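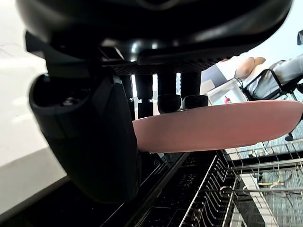

Prellura 碗篮
适用于 Vever 家用嵌入式洗碗机
银灰色金属线材,带立齿
供货:Govier 厨房配件

产品介绍

Prellura 是 Vever 嵌入式洗碗机的替换碗篮,用来更换磨损、变形或缺件的旧篮。篮体为银灰色金属线材,盘子靠成排的立齿分隔,杯碗和较大的器皿放在齿列以外的位置。整篮出厂时已经焊接完成,到货后装上滚轮就能推入机内。

立齿排得较密,适合日常使用的浅盘、平盘和点心盘。盘子插在相邻两根齿之间,盘面朝向喷臂中心,水流从下方和侧面经过。深盘和汤盘的盘沿较宽,建议隔一格放一只。

本页所售为单独碗篮,不含洗碗机、餐具和喷臂。

规格

型号:Prellura 标准宽
颜色:银灰色
安装位置:下层
容量:最多20只平盘(以随附的装载图为准)
滚轮:另袋包装,需自行安装
配件:滚轮组、餐具筐、装载图
质保:2年,自签收起算
产地及批次:见包装侧面标签

窄体机型请选购 Prellura 窄版,两种碗篮不能互换。窄版的滚轮与标准宽相同,餐具筐不同。

适用机型

Vever 标准宽嵌入式机型均可使用。抽屉式机型、台面式机型不适用。

机型铭牌贴在门内侧边缘,打开机门后在右手边可以看到。铭牌上的型号以字母加数字组成,下单时请在备注中填写完整型号,包括最后的字母。末位字母表示导轨版本,不同版本使用的滚轮略有差别,Govier 会按照备注配好滚轮再发货。没有填写备注的订单,默认配发新版滚轮。

铭牌已经模糊的,可以测量旧篮的外侧宽度和滚轮中心距,把结果发给客服核对。测量时请把旧篮放在平整的桌面上,不要挂在导轨上量。

安装步骤

请在机器停止运行并且完全冷却后进行。

1. 打开机门,放平,把旧篮拉到底。
2. 取出餐具筐,双手托住旧篮两侧,向上抬起前端,让滚轮离开导轨,再整体取出。
3. 检查机内底部,清除食物残渣和掉落的小件。滤网如有污物,一并取出冲洗。
4. 把新滚轮按进篮体两侧的卡座,听到卡扣声为止。滚轮有内外两面,较平的一面朝外。
5. 把碗篮后端先放上门板导轨,再放前端,慢慢推入。
6. 空篮来回推拉几次,确认没有卡顿,然后用手转动喷臂,确认喷臂不碰到篮底。

喷臂碰到篮底时,先检查滚轮是否按到位,再检查喷臂是否装平。请勿用钳子弯折篮底的线材。

装载方法

盘子应单只插放,不要叠在一起。常见的做法是从后排放起,较大的盘子靠后或靠边,较小的盘子放在前排。放盘时握住盘沿,对准两齿之间的空隙往下送,盘底落到横向线材上即可松手。盘子略微倾斜是正常的。

盘子直径过大时,上层碗篮可能推不回去,或者盘沿会挡住上方喷臂。遇到这种情况,可以把上层碗篮调高一档,再用手转一圈喷臂试试。

碗类口朝下斜放,碗底的凹槽才不会积水。杯子一般放上层。锅和烤盘放在边上较空的地方,开口朝下,手柄不要伸出篮外。

餐具筐的位置可以移动。筷子、勺子头朝下还是朝上都可以,刀具请刀尖朝下。很轻的塑料盒和盖子容易被水流掀翻,不建议放在下层。

以下物品请不要放入洗碗机:木制餐具、未标明可机洗的上釉器皿、带金银描边的盘子、胶粘把手的刀具。彩色餐具能否机洗,请看餐具本身的标识。

盘子洗完有水痕,多数与漂洗剂用量和水的硬度有关,与碗篮无关。先补漂洗剂,再查软水盐。如果只有相邻的两只盘子之间残留污渍,通常是插得过密,拉开一格重新洗一次即可。

日常保养

每月把碗篮整个取出一次,用软布和中性清洁剂擦洗。线材交叉处容易积水垢,可用旧牙刷刷净。滚轮里绕进的线头和标签纸要剪断取出,不要硬拉。

立齿顶端请留意检查。顶端如有破损,应停止在该位置放盘子,以免刮花盘底。Govier 备有齿套,每袋6只,套上后按紧即可。齿套颜色为浅灰,与碗篮的颜色稍有差异。

不要使用钢丝球、含氯漂白剂或强酸除垢剂。机器做除垢程序时,碗篮可以留在机内,但需要清空。

碗篮拉出后请勿在上面放置重物,也不要让儿童坐在打开的机门上。

可单独购买的配件

滚轮组(新版):适用末位字母为 C 及以后的机型
滚轮组(旧版):适用末位字母为 A、B 的机型
餐具筐:标准宽、窄版各一种
齿套:每袋6只
装载图:可向客服免费索取

以上配件与碗篮同时下单时合并发货。单独购买齿套的,按信件寄出,没有物流跟踪。

发货与退换

现货订单在5个工作日内发出。碗篮体积较大,外箱不能放入一般快递柜,请填写有人签收的地址。也可以选择到 Calimlim 门店自提,货到后门店会发短信通知,自提时请带上订单号。

收货时请先检查外箱。外箱明显压坏的,当场拍照并要求快递员在签收单上注明。碗篮取出后如有立齿弯曲或焊点开裂,请在使用之前联系客服,附上照片,Govier 安排换货,往返运费由我们承担。

未使用、包装完整的碗篮可以退货。滚轮已经按入卡座的,仍视为未使用,但请不要自行撬出,以免损坏卡扣。已经洗过餐具的碗篮不接受无理由退货。

质保范围包括焊点开裂、涂层起泡和滚轮断裂。因跌落、弯折、使用禁用清洁剂造成的损坏不在质保范围内。齿套属于消耗品,不享受质保。

常见问题

新碗篮装上以后比旧的紧,正常吗?
新滚轮在最初几次使用时会稍紧。如果需要用力才能推入,请核对滚轮版本是否与铭牌末位字母相符。

立齿能放倒吗?
标准宽的立齿为固定式,不能放倒。需要经常洗大锅的用户,可以考虑 Vever 的平底碗篮,该产品在另一个页面出售。

可以只换上层吗?
Prellura 只有下层碗篮。上层碗篮带有喷臂接口,需由 Vever 服务网点更换。

旧碗篮怎么处理?
旧碗篮请按当地金属回收规定处理,塑料滚轮和餐具筐要先拆下。Calimlim 门店也可以代收,不收费用,不折价。

页面上的装载图和包装里的不一样,以哪个为准?
以包装里的为准。装载图在八月更新过,早前批次的包装内仍是旧图,两版只在餐具筐的摆放位置上有差别。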